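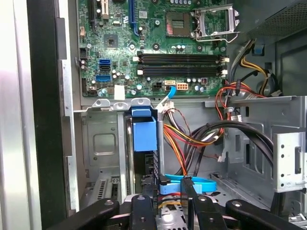 A green motherboard in an open tower case, with the processor socket empty.

Home | Features | People | Archive | Contact

Keeping Koster's Stories
March | By Adine staff
Print this page | E-mail this page

Etenesh Gashaw has spent eight years recording older residents of Koster talking about their town. The collection holds 2677 interviews, most under an hour long.

"I started with my neighbor," she said. "She talked about the bakery on Gravel Street, and then she gave me three more names."

Gashaw does not use a list of questions. She asks people where they lived as children and lets them go from there.

"If you ask for the big events, you get what was in the paper," she said. "I want to know who fixed the shoes."

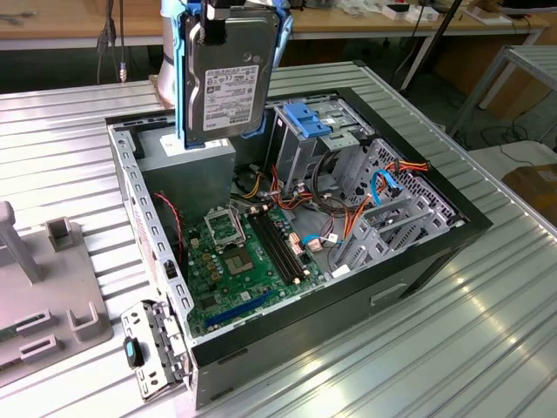 Storage worries her more than finding people to talk to. The first tapes were kept in her hall closet, and two were lost to damp. Now the recordings are copied to hard disks, the ordinary 3.5-inch kind that clips into a blue plastic caddy and goes in a desktop tower. One set stays with her and another is at the Rakidico reading room.

Transcripts are slower. She types them herself in the evenings and has finished some 4000 pages.

"My hands get tired," she said. "I'm on the dairy farmers now."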